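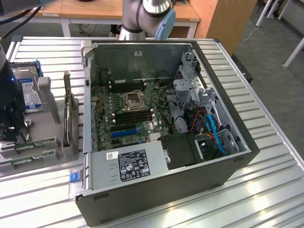

*Open desktop tower on the bench, side panel off.*

Hi all, time for the April update on the Tralwood reading room grant. It's been a good stretch and I have a lot to tell you, so grab a coffee!

The big news first: we've lent out 811 books since the doors opened. Our target for the whole grant year is 1000, so I'm feeling pretty cheerful about that one. Picture books are still way out in front, then cookbooks (I did not see that coming), then mysteries in large print. The large print shelf is nearly bare by Monday evening most weeks, and I'd like to move a bit of the budget over to fix that. More below.

Story hour has settled in at 4 in the afternoon. We tried mornings and got three kids and a very patient grandmother. Afternoons work so much better, and the bus from Doherty gets in just before we start, which helps the families out that way.

## Money

Most of the book budget is spent. We bought the second batch of used children's titles from Drostel, and they threw in 60 paperbacks at no charge – some are a little beat up, but the covers are all on. Shelving came in under what I'd asked for. The rug came in over (rugs cost a fortune, who knew), so those two pretty much cancel out.

The computer line hasn't changed from my last report. The public catalog desk is still in the plan and still comes last, after the shelves and the lighting. 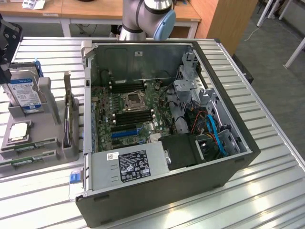

## What's next

- Finish labeling the nonfiction. I'm up to gardening and it's slow going.
- Get the two reading lamps wired in by the window seats. The electrician has been out once and owes me a price.
- Start the book drop at the Gitus laundromat. They've said yes, I just need a box that locks.
- Order more large print, if you're okay with me shifting the leftover shelving money over to it.

That last one is the only thing I need an answer on. A quick yes or no by email is fine, and I'll place the order the same day.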